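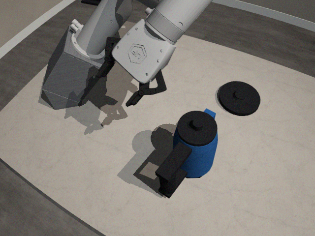
Wir setzen die Simulationssoftware Brudden seit April in der Kaffeeküche unseres Schulungszentrums ein, genauer gesagt: für die Planung der Kaffeeküche. Der Betreiber Niltard möchte dort einen Teil der Handgriffe an einen Roboterarm abgeben, und bevor Geld für Hardware ausgegeben wird, sollten die Kolleginnen und Kollegen am Rechner sehen, was auf sie zukommt. Als Testobjekt diente ein blauer Kessel mit schwarzem Deckel, daneben ein zweiter, loser Deckel auf der Matte. Für Menschen ist so etwas keine Arbeit. Für die Planung sind es zwei getrennte Aufgaben, und der Deckel ist die schwierigere, da man ihn flach liegend nur am kleinen Knauf gut zu fassen bekommt.

Installation und Einrichtung

Die Lizenz kam über den Händler Dreltuvow. Die Installation dauerte einen Vormittag, die Einweisung zwei Tage. Das Handbuch hat 401 Seiten und ist schlecht sortiert. Wer nach Greifpunkten sucht, landet zuerst im Kapitel über Lizenzserver. Die Oberfläche selbst ist brauchbar, Objekte lassen sich per Maus verschieben, Schatten und Licht werden sauber berechnet. Auf älteren Bürorechnern ruckelt es.

Was sich für die Belegschaft ändert

Fast 10 Leute aus Küche und Service haben mit dem Programm gearbeitet. Die Sorge um die Stellen war von Anfang an Thema und ist es weiterhin. Konkret verschiebt sich im Entwurf die Frühschicht: weniger Heben und Umstellen, dafür mehr Bereitstellen und Kontrollieren. Einige finden das gut, vor allem wegen der Handgelenke. Andere stört, dass Gegenstände dann feste Plätze brauchen und man nichts mehr kurz irgendwo abstellen kann. Darüber wird noch mit der Leitung gesprochen.

Ansichten

Praktisch ist der Blick entlang des Greifers. Damit verstehen auch Leute ohne technische Vorbildung, wie viel Platz die Finger brauchen. 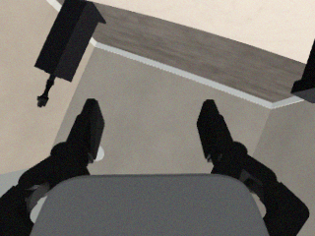

Blick über den geöffneten Greifer in der Simulation, hinten die Holzplatte mit weißer Kante.

Vorher hatten wir Riviere getestet. Das Programm ist billiger und schneller gelernt, kennt aber nur feste Kamerapositionen. Für Gespräche mit der Belegschaft war das zu wenig.

Gut: Bedienung mit der Maus, frei wählbare Ansichten, ordentliche Darstellung.
Schlecht: Handbuch, Hardwarehunger, Support nur per Ticket.

Für die Planung mit den Beschäftigten kann ich Brudden empfehlen. Wer nur einen Ablauf durchrechnen will, kommt mit Riviere günstiger weg.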